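Foil trays and the recycling bench

Hannelore Gasser has been sorting household packaging for Nornwood since July, and most of her working day is spent on items that weigh next to nothing. Her subject is light packaging: foil trays, paper wrapping, small pieces of card. She works at a table with containers to either side and takes one item at a time.

"Foil is the awkward one," she says. "A new tray has a flat base and a straight rim. A used one has neither. You can't assume that two trays from the same pack will be the same shape once they reach you."

The method she follows asks for a tray to be lifted by its rim, clear of the surface, before it is put down in its container. Dragging is discouraged. Thin foil creases along the base and the crease then catches on whatever is next to it. 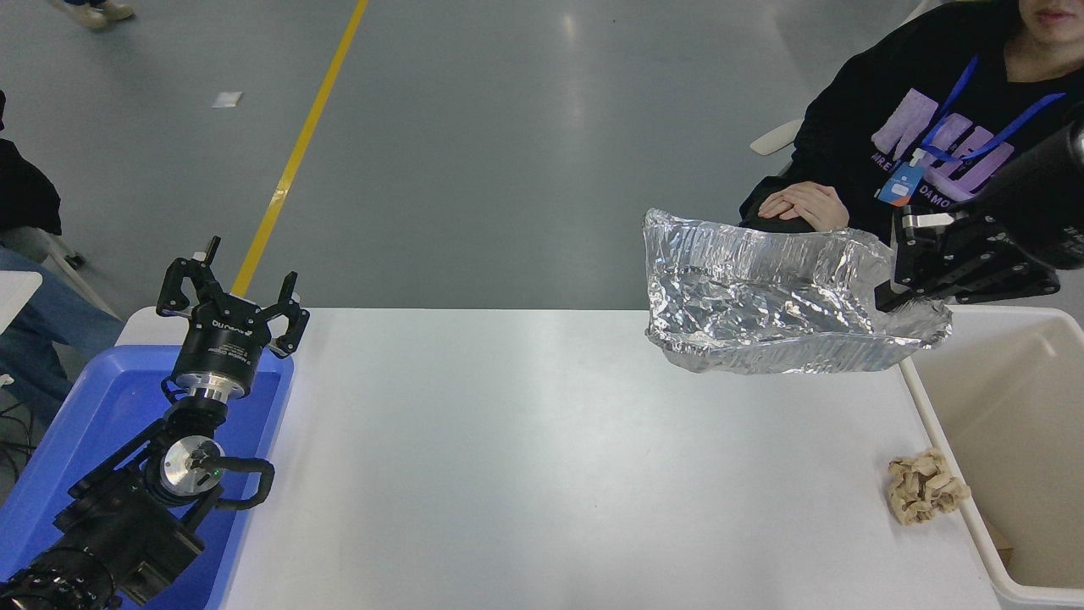 Paper is treated differently. "A ball of paper is forgiving, you can take hold of it anywhere," Gasser says. "The difficulty is that it looks solid and it closes up when you grip it." Card goes in last, as the small pieces tend to end up at the bottom of a bin, where they are easily missed when it is emptied.

She prefers a pale, plain table top, although she concedes that it does foil no favours under strong light. "Silver on white is hard to judge. You look for the edge, and the edge is bent."

The written method ran to 6 pages in its first version. Gasser has cut it to two, mainly by removing the section on flattening. Trays are now left as they arrive.

"Flattening took longer than the sorting did," she says. "It can be done afterwards, in bulk, with a press."

The next version will deal with lids.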